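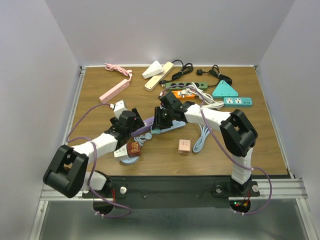 Landeck Boxing Archive Opens Collection on Local Ring History
2022-04-25

The Landeck Boxing Archive has opened its reading room to the public following the transfer of 58 boxes of papers from the former Breron Athletic Club. The material covers amateur and professional boxing in the district between the two world wars and includes fight programs, gate receipts, training diaries and letters between managers.

Archivist I-hsuan Su said the papers had been kept in the club's upstairs office until the building was sold. "Much of what was known about these fighters came from newspaper reports, and those reports often disagreed," Su said. "The club's own ledgers allow us to confirm dates, weights and purses."
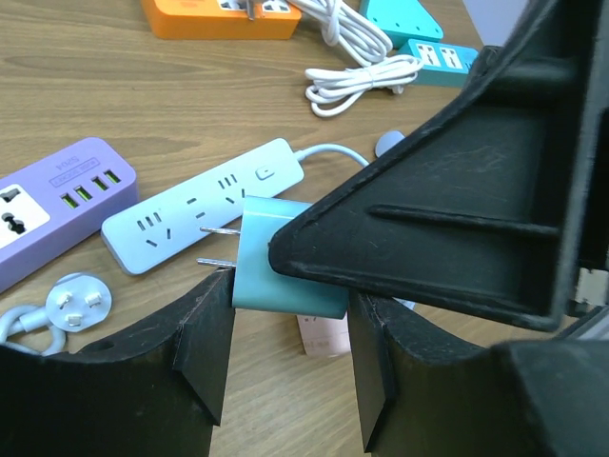 Among the most complete records are those of the lightweight Emil Vatine, a tannery worker who joined the club as a teenager and fought 13 professional contests. Vatine lost only 2 of them, both on points, before an injury to his left hand ended his career. His diaries, written in pencil, list his roadwork, his meals and the names of his sparring partners. He later trained younger boxers at the club and kept its membership book.

The archive has also received the Yang family papers, a smaller gift of letters and fight posters. The letters describe travel to out-of-town bouts, including the cost of train fares and lodging, and the difficulty of collecting payment from promoters. They will be available to readers once conservation work is finished.

Pak-hei Lam, director of the archive, said that 8 of the training diaries had been cataloged and that work on the remainder would continue through the year. Fragile items - chiefly posters and scrapbooks - may be viewed by appointment only. Readers are asked to bring identification and to use pencil when taking notes. Requests for copies should be made in writing to the reading room desk.

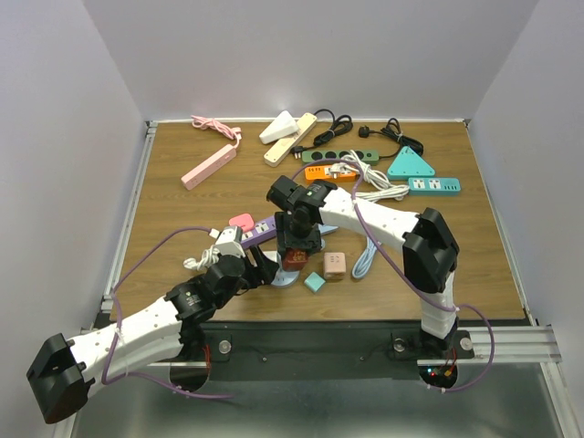 White plug and cable on a wooden tabletop, with two robotic arms.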